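# Semano payroll & tax export – pre-lodgement check, Gurham office

Done by: Gregor Farquharson
October 6, 2021 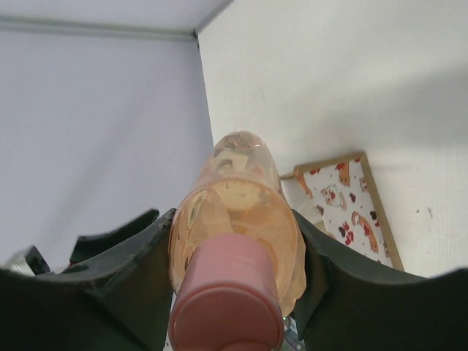 ## Client files

- [x] Semano export matches ledger. 1,864 lines both sides, fine.
- [x] Backup taken before export. Went to the old drive again, please change the defualt path.
- [ ] Signed authorities on file – 3 missing, all Grumoder staff. Chased by email, no reply yet.
- [x] June quarter adjustments posted. One was in twice, reversed.

## Access and privacy

- [x] Logins for leavers switched off
- [ ] Two-step sign-in on for everyone. Bråten contractors still not set up. Not OK, they can see tax file numbers.
- [x] Paper returns locked away overnight. Key back in the safe
- [ ] Shred bin – full, lid won't close. Ring for pickup.

## Software

- [x] Latest tax tables loaded
- [x] Test return lodged and accepted
- [ ] Error log reviewed. 145 warnings, mostly blank postcodes. Got through the first page only, rest tommorow
- [ ] Refund estimates agree with manual calc – out by up to $17 on a few. Looks like rounding in the Semano report but haven't proved it. Don't send estimates to clients till I have.

## Sign-off

Not signed. Can lodge the ones with authorities on file, hold Grumoder and anything with a refund estimate attached. Will recheck the open items once Bråten logins are sorted – GF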